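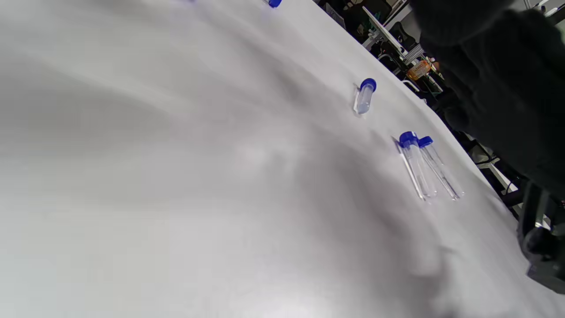

Issue 22

THE LONG WAY ROUND

Teaching a machine to put a tube in a hole is a fine way to lose your Saturdays

By the time I get to Dikside, Henrike Kettler has already dropped the same tube three times and is speaking to it in German. She apologises to me and carries on speaking to it in German.

The machine she is building with Benedikt Reinholz has a single ambition. It is meant to pick up a plastic tube with a screw cap, carry it a short distance and stand it in a rack. A child can do this. A child will also do it for a biscuit, a point Reinholz made early in the project and has been made to regret.

They call it Wosisano, a name that came out of a long evening and means nothing in any language they have checked. The purpose is seeds. Kettler keeps beans, mostly, and a great many tomatoes, and she shares them with a circle of growers who post her envelopes full of things they have forgotten to label. Each variety gets its own tube. There are almost 4000 of them in her spare room, and every winter they have to be taken out, looked over and put back in order. She did it by hand for years, until she met a man with a soldering iron who said it could be automated.

"I said it could be automated," says Reinholz. "I didn't say by me."

The first version was an old Soltel arm bought from a closing-down sale, with fingers cut from a kitchen spatula. It could lift a tube. It could also lift the tube next to it, and on one occasion a corner of the bench covering, which it took up into the air with everything on it. They have kept the spatula fingers in a drawer, for morale.

The second version had proper instructions, pages and pages of them. Tube lies here, cap points there, close, lift, turn. It worked beautifully provided every tube lay exactly where the instructions said, and a round thing on a creased cloth has its own ideas about that. Two side by side were worse. The arm would choose one, change its mind and come down in between, like a man picking a queue at the post office.

So now they show it. One of them takes hold of a gripper by the handle, does the job with it and records the whole business, and the recordings go to a computer that tries to work out what a sensible person would do. When I visit, the log stands at 2877 goes. Kettler says she can feel every one of them in her right thumb. Reinholz says his share is the larger. The log has their initials in it, and I'm asked not to look.

What surprises me is how fussy the rack is. Getting hold of a tube is mostly a matter of patience. Standing it in its hole takes a small tilt, a small push and a correction that you make without noticing. Ask Kettler what her fingers have just done and she has to do it again, slowly, frowning at them. 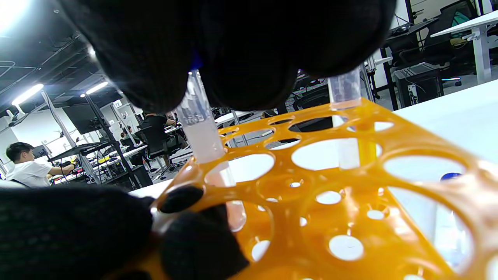 Two gloves, a few tubes and the orange rack at Dikside.

The people at the other desks have stopped asking. Dikside is an open sort of place, one big room full of other people's cables, and it's understood that you don't enquire how a thing is going if its owner has gone quiet. Somebody did offer them a ready-made tube handler, an Eichhorn, second-hand and apparently faultless. Reinholz went to look at it. He came back and said it was very good, in the voice of a man describing his ex-wife's new husband, and they went on with their own.

I stay for a full run. Reinholz clears his arms out of the way and the thing sets off with great dignity towards its first tube. It closes. It lifts. It arrives above the rack and hangs there for 30 seconds, thinking, while three grown adults hold their breath.

Then it puts the tube in. Wrong hole, but in.

"That's the beans," says Kettler, and writes it down. Reinholz is already reaching for the screwdriver. I ask when they expect to have it sorting the whole collection. She says before sowing time, he says which year, and they have plainly had this conversation before. In the meantime the spare room is being done by hand, in the evenings, and she's up to the letter F.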